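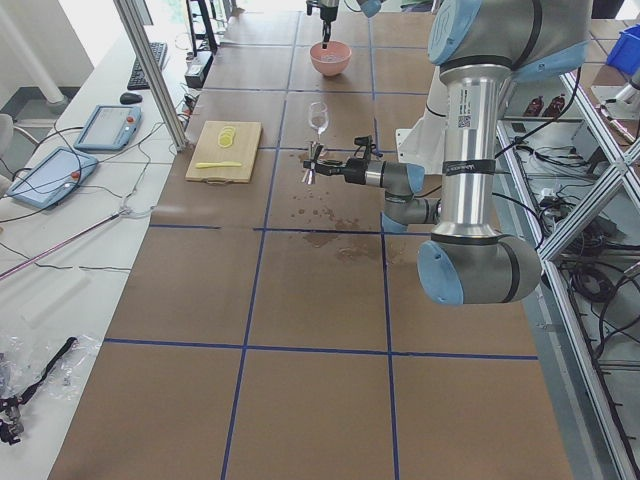 The two-arm table at the Aaltonen laboratory in Skotville, with the wine glass, the bowl and the cutting board set out on the taped grid.

Report on the visit of 30 May 2019

The delegation from the Ornlow Technical Institute was received by Dr. Orvokki Hakala and spent the morning in the demonstration hall. Attending for the Institute were Octavian Filip and Yoon-hee Ahn.

Dr. Hakala explained that the laboratory teaches its robots kitchen work in 2 ways. In the first, a trainer takes hold of the arm and leads it through the task by hand while the joint positions are recorded. In the second, the trainer stands apart and steers from a remote station - a system known in the laboratory as Tramer, in use since April. Handling a stemmed glass is among the harder tasks, and the trainers set aside 100 recordings for it. Liquids are included on purpose, and spills are kept in the record together with the clean attempts.

Mr. Filip asked how object positions are varied. Hauke Hollmann, who leads the training sessions, replied that the tape divides the table into squares and that the starting square is changed after every 8 recordings.
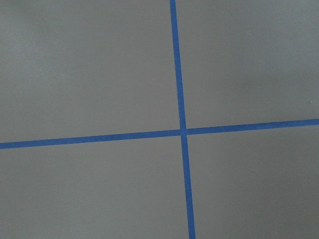 The same lines help the trainers when they work by remote control, as they give a fixed reference when judging distance through a wrist camera. Ms. Ahn inquired whether the tape might mislead the learned program. Mr. Hollmann acknowledged the concern and said that trials on an unmarked table are planned.

The delegation thanks Dr. Hakala and her staff for their hospitality. Requests for the session notes should be addressed to Helmi Ruotsalainen at the Institute office.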